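Manalo Opens Its Shared Workroom to Neighbors This Fall

Sunday, September 4, 2022

Manalo is so pleased to share that its workroom, long a favorite with our regulars, is opening its doors to the whole neighborhood. There are 15 places in each evening session, and first visits are free (do bring a friend!).

"We spent most of July painting and moving things from one side to the other and back again, and I think we finally got it right," said Adesuwa Tamuno, who runs the room with Pavithra Kotian. "I love how light it feels now, with those white walls, and I'm still very fond of the red diamond on the front of the tall gray unit."

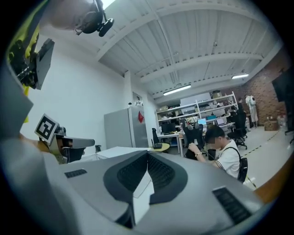
Joining a Session

Sessions last 2 hours, and some 80 neighbors have already asked to be on the list, so please write early if you have a particular evening in mind. Tea comes courtesy of our friends at Flornero, who have been wonderfully generous all summer long. To save a place, or just to ask a question, contact Yetunde Amadi at the Manalo front desk.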